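Fold Denim Last, and Fold It on Felt

Most laundry advice treats the folding surface as an afterthought. I disagree. The surface decides how much work the hands have to do, and denim shows this more plainly than any other fabric in the basket.

A T-shirt can be folded on a bed, a knee or the lid of a dryer. Jeans cannot, or not well. The cloth is heavy, the seams are doubled, and the hem is stiff enough to hold whatever angle it had when it came out of the machine. On a polished tabletop the first leg slides while the second is being lined up. On a mattress the weight sinks in and the crease goes crooked.

Felt solves the first problem without causing the second. It grips the twill lightly and stays flat. I covered my own folding table after a winter of using bare laminate from Holzer, and I have not gone back. The felt cost 19 dollars and the job took 30 minutes, including the time spent trimming corners.

The usual objection is lint. It is a fair one, and a stiff brush answers it.

My second point concerns order. People tend to fold jeans first to get them out of the way. I would leave them until the table is clear.
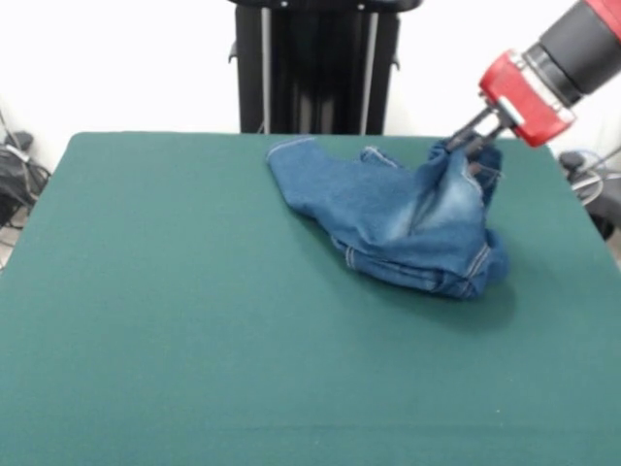

A bunched pair needs room on every side, more than its finished size suggests. Find the hem, pull that leg straight, then work back toward the thick seams. Shaking the whole garment in the air is quicker to describe than to do, and it leaves the pockets twisted.

The Gikley folding board, which a neighbor lent me in March, skips this stage and expects flat cloth from the start. For shirts I can see the use of it. For denim I returned it after two loads.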